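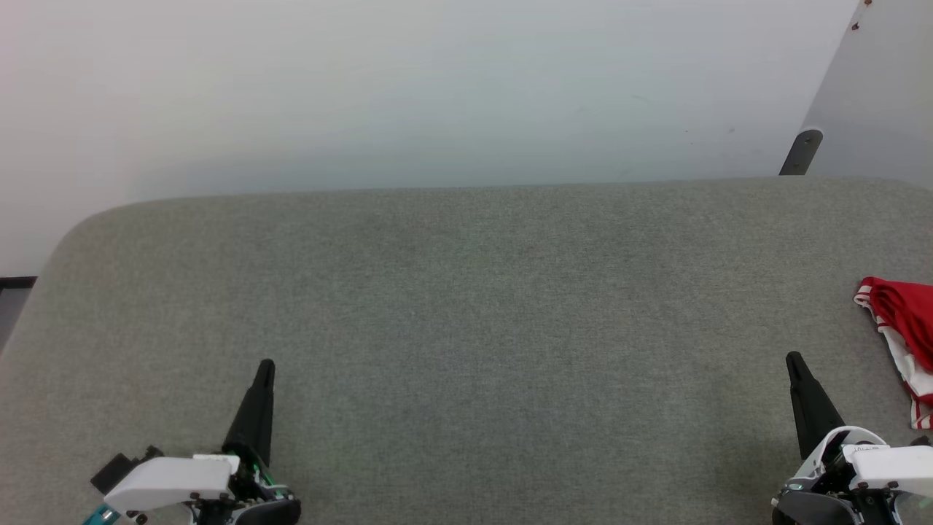
Okay, slide one is just the title. Say hi, wait for the folks at the back to find chairs, then go.

I want to talk about chores and kids, mostly the part where we gave up on the chart. We had 7 jobs on it, with stickers, and I bought 200 stickers (I still have most of them!). It lasted until the first Saturday somebody had a sleepover.

Slide 2. Ask for hands: who has a chart on the fridge right now? Who has one that's up to date? Let them laugh, don't rush it.

What we do now is one job per kid, and they keep it for the whole month. My middle one had dishes all of July and by the end she was fast, and pretty bossy about how the bowls go in. I used to swap jobs every day to be fair and all I got was arguing about whose turn it was.

Slide 3, the money question. Somebody always asks. We don't pay for the regular job, we do pay for extras like washing the car. I know the Singhal parents' group does it the other way around and they seem happy, so mention that and move on or we'll be here till lunch.

Skip the toddler bit if it's past 10:30.

Last slide. Three things to try this week, read them off the handout. Sign-up sheet for the Zonberg evening is by the door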